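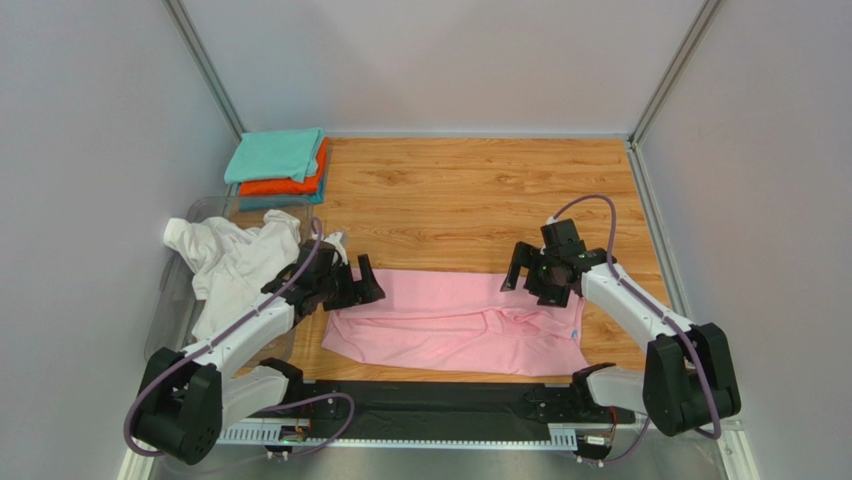

### 4.2 Folding as a Test of Household Readiness

Laundry folding was selected as the main chore in this study because it is common, repetitive, and hard to specify. A plate or a bottle keeps its shape when it is picked up. A shirt does not, and each grasp changes the layout of everything that was measured before it. Earlier work at Gredmont treated the task as a fixed series of grasp points on a garment of known size. Our trials drop that assumption. Garments of different sizes and colors were used, and no markers were sewn or printed on the cloth.

Two policies were compared. The first, Imix, was trained on 1,000 folding runs performed by human operators through the arms. The second, Plirnine, was trained on the same runs and on a further 1,000 in which an operator took over only after an error. Both policies control two arms and receive images from the wrists as well as from a fixed position. The garment set contained 24 items. A fold was accepted if the finished item could be lifted onto a stack and kept its shape there.

The steps of the task differ sharply in difficulty. Bringing a flat garment to its first fold was handled well by both policies. The second fold was less reliable, as the gripper must take hold of several layers and leave the surface below undisturbed. Sleeves were the largest single source of failure. When a sleeve is drawn inward with the body of the shirt, the cloth may gather near the shoulder, and the wrist view then gives little information about how many layers lie between the fingers (Figure 2).

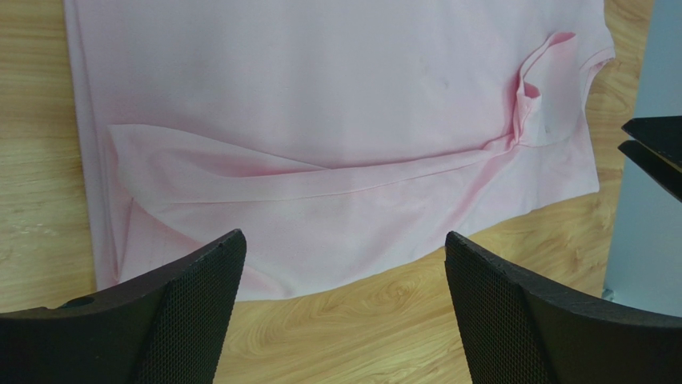 **Figure 2.** Wrist-level view of a light pink garment with a band of fabric folded over and a bunched section at the upper right.

Plirnine recovered from gathered cloth more often than Imix. Its usual response was to release the garment, open the gripper, and take a new grasp farther along the edge. Imix tended to continue with the planned fold – in some runs until the garment had been pulled out of reach of one arm. Neither policy showed a dependable way of smoothing wrinkles before folding, a step that human operators carry out almost without thought.

These findings bear on claims made for home use. Haberkorn argues that a chore should be called solved only when a person no longer needs to stay in the room. By that measure, folding is not yet solved. An operator remained at the station throughout our trials and stepped in when a garment left the work surface. A shop-floor setting such as the Stüber linen line may be a better near-term fit, as items there arrive in fewer shapes and a rejected piece can be sent back through.

Sorting and the removal of garments from a bin were scored separately and are reported in Section 4.3.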